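Re: [benchtop] Laltetti sorting kit, anyone bought one?

> Van Leeuwen want 3,000 for the two-arm kit, setup at
> Brernenstead included. Is it worth it over the Komov
> at 500 less?

We have the Laltetti on a month's trial. The arms are fine. The manual is 300 pages, and I have grown fond of perhaps four of them. Small round parts are what I'd test first – ours get a tray to themselves.

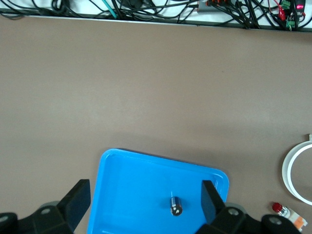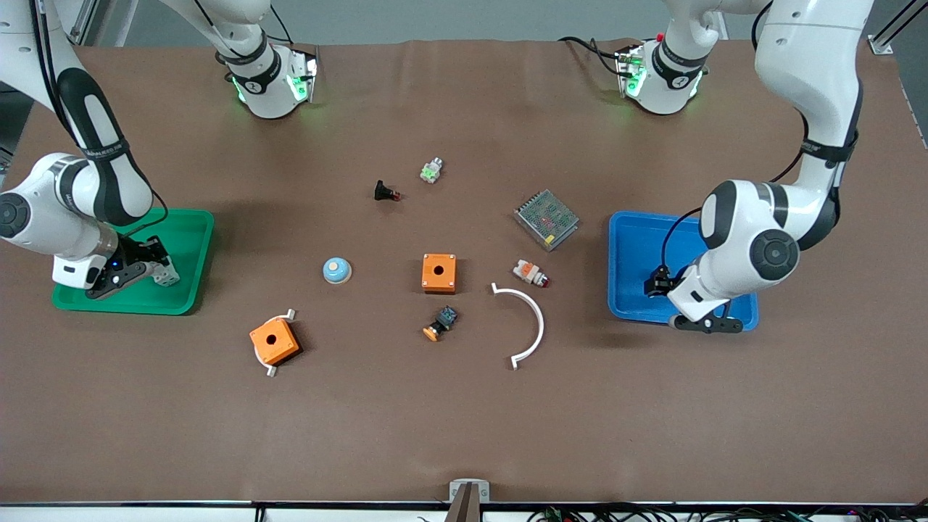

Ask whether the price covers spare fingers. Ours didn't, and a pair is another 300. The Komov people throw theirs in, but then you have to ring the Komov people.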